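**Saturday, dye bench**

The walnut hull bath finally gave me a brown I want to keep! Swatch 273 came out a deep, slightly reddish brown, even right through the weave, and I have been carrying it around the workshop all morning like a new puppy. Same cotton as last time, same hulls from the Mensah sack, but I left the hulls soaking for nine days before straining. Last batch only got four and it looked like weak tea.

Recipe as run:

- hulls, dried, double the weight of the fabric
- tap water, enough for the cloth to move freely
- no mordant on 273, alum on 274, a pinch of iron on 275
- barely simmering for an hour, then left in the pot overnight

The alum piece is warmer and a bit yellow at the folds (my fault, I crammed it in). The iron piece went nearly black in the first minutes and I pulled it early. Samran Somboon loves it and wants a full length for the Skuda curtains. I'd like to see how it takes a wash first, because iron can be rough on cotton.
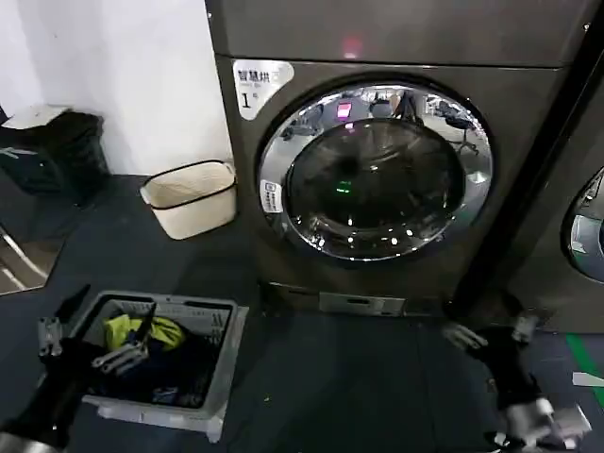
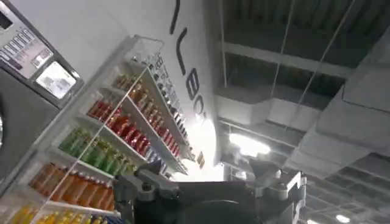 Does walnut need a mordant on cotton? It can go without one, as the hulls carry plenty of tannin and the juglone bonds fairly well, but alum shifts the shade warmer and I'd still use it on anything that gets handled a lot.

Wash test plan: cut each swatch in half, keep one half in the drawer, put the other through seven cool washes with the plain soap. Compare by the north window, never under the tubes. I also want a strip of each taped up in the sun, half covered with card. Amnuay Bunnag did this with her onion skins and the fade line was so crisp it looked painted.

Weighed the leftover hulls: 3,866 g. Plenty for the curtain length and another round of small tests, so I'm going to try wool next. Wool in walnut!! I've seen Amnuay's old skeins and they are gorgeous, like wet bark.

Strained liquor is in the lidded bucket under the bench, marked WALNUT 2. Please don't tip it out, it has at least one more good bath in it. Gloves when you move it. My thumbs are still brown from Thursday's stirring.

To get: more alum, pH strips, cheesecloth.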